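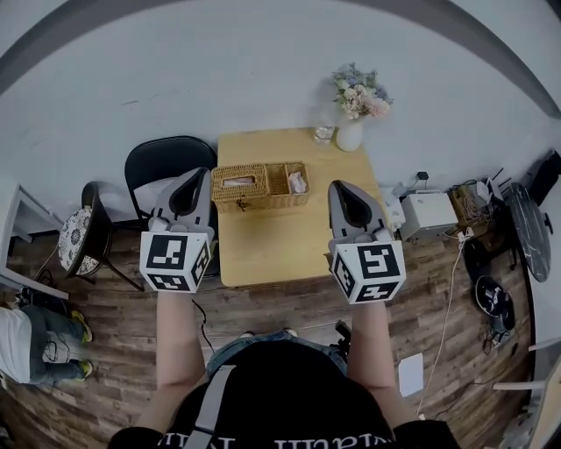
Both grippers on, tissue basket and vase table. Lumley corner, December.

Handheld grippers vs. a second arm – talk me out of it (or into it)
Posted by benchpress_ohio, December
Reading time: 4 min

So the budget window is open again, that magical stretch of the year when I'm asked what I need and then told what I can have. We're a small shop with one arm that works, one that mostly works, and a line item called "equipment, misc." that has to cover everything else.

What I want is another two pairs of handheld grippers with wrist cubes, same as the ones up top. What my boss wants is a second full arm from Volberg, because it looks good when visitors come through. The grippers with cubes and mounting bits come to 1816 per pair from Janevski, delivered. The arm costs a good deal more than that, and then you get to buy the table, the controller, the cabling and a person who likes all of those things.

Am I wrong to think we get more recorded hours out of people holding grippers in a room with furniture in it?

> tallow_and_tin wrote:

You're right about hours, wrong about the price. 1816 is what you pay on day one. Then you pay for fingertips. We went through a set every couple of months on the older shells and each one was 139 plus shipping, and the shipping had ambitions of its own. Put consumables on their own line or you'll be explaining them one invoice at a time all spring.

> benchpress_ohio wrote:

139 per fingertip or per set?

> tallow_and_tin wrote:

Per set. I'm not made of stone.

> quietmotor wrote:

I'll take the other side. Buy the arm. Handheld data is cheap to collect and then you spend the savings on getting it to run on the actual machine you own. With an arm you at least find out on the same afternoon that it doesn't work. Also your "one that mostly works" is going to become "one that doesn't" at some point in the fiscal year, and you'll have four grippers and nothing to play the recordings back on.

> benchpress_ohio wrote:

I feel personally attacked by the middle of that, but it's fair. The mostly-works arm has a wrist joint with opinions.

> soupcan wrote:

Can I ask what's in the budget for the room? Everyone prices the hardware and then there's one wall outlet. Your photo has a white power strip or plug cluster with a long cord heading across the floor, and I see cable loops and coiled cable in more than one place. Price floor covers. Price shelves. Price a second table so one can be set up while the other is in use. I have never once seen a quote that included shelves.

> benchpress_ohio wrote:

Shelves are "facilities." Facilities says shelves are "equipment." I've had this conversation in two buildings.

> quietmotor wrote:

Soupcan is right, annoyingly. I'd still buy the arm, but I'd buy shelves for it.

> marrow_lane wrote:

We did this comparison last year for a project called Mukusia and landed on grippers, with two conditions that I'd do again.

First, get spare cubes. The printed patterns scuff, and a scuffed one costs you a session before anyone figures out why tracking is jumping. We keep a spare for each wrist, in a bag, with the word NO written on it so people don't borrow them.

Second, budget for props. This sounds silly until you've run the same basket and vase for a month. Our props allowance was 70 a month, spent mostly in thrift stores, and it did more for the variety of our data than anything with a serial number. Nice wicker, by the way. The lid with the tissue slot must be a pain to regrip.

> benchpress_ohio wrote:

The lid is the whole reason we use it. Woven stuff gives the fingertips something to snag on and I would like to learn about that before a customer does. I also like having the open compartments right beside it, so you can do the lid and then a pick without changing tables.

70 a month I can probably hide under "samples."

> tallow_and_tin wrote:

Don't hide it. If you hide it they find it in June and cut it. Call it "test articles" and put it in bold.

> quietmotor wrote:

Disagree with marrow_lane on the flowers, though. Petals are a mess for depth and you'll burn a week on reflections from that drinking glass next to the vase. I'd keep it to solid boring things until the pipeline is stable.

> marrow_lane wrote:

And then you deploy into a house full of solid boring things? Come on. Somebody has a glass on the table in every home I've ever been in.

> quietmotor wrote:

I didn't say never. I said after.

> soupcan wrote:

What about people's time? Those shells aren't heavy for five minutes. We planned on full-day sessions and got half days – wrists get tired, then everyone gets sloppy, then you throw out the last hour anyway. If your spreadsheet has eight hours per operator, cut it in half before your boss does the math on cost per recording.

> benchpress_ohio wrote:

It has seven. I was being conservative, I thought.

OK, where I am now: one pair of grippers instead of two, spare cubes, fingertips on their own line, props called test articles, and the rest toward repairing the arm with opinions. Volberg will quote the wrist joint separately if I send them the serial number and wait. Second arm goes on next year's list, at the top, with a picture so the boss feels heard.

> tallow_and_tin wrote:

And shelves.

> benchpress_ohio wrote:

And I will ask about shelves.

> quietmotor wrote:

Get the joint quote in writing before you order the grippers. Ours roughly doubled between the phone call and the PDF.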